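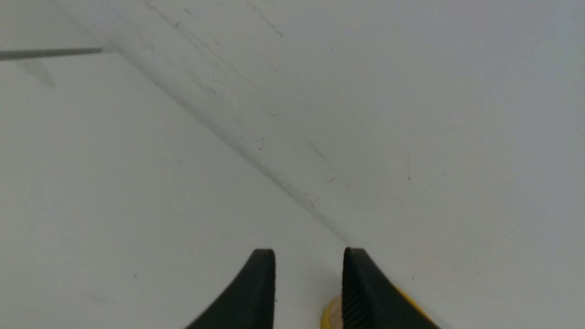 How a Robot Learns by Copying

A robot arm does not know what a bun is. At Niltemdale, Yasaman Khosravi's group tested whether an arm could learn one job from 71 recorded turns by a person.
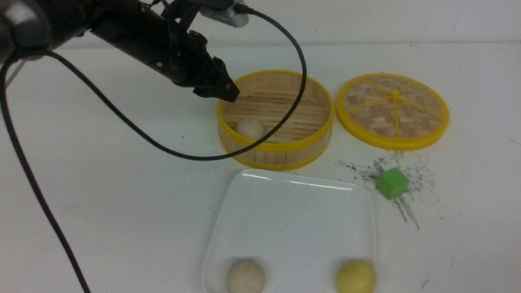 The arm, the steamer basket and its lid on the table.

Each recording stores two things: the camera pictures and the arm's movements. A computer program looks for patterns that link them.
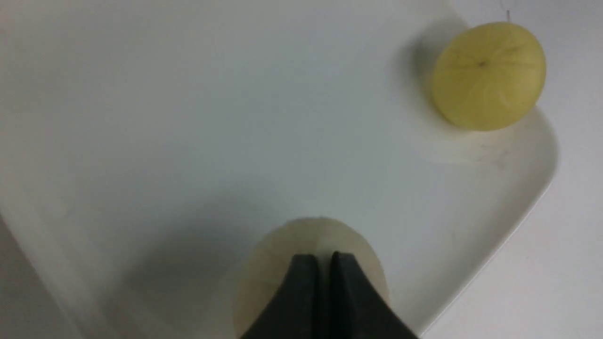
What the Test Showed

With 10 recordings, the arm often missed. With 71, it missed less. It still had trouble when the basket was moved.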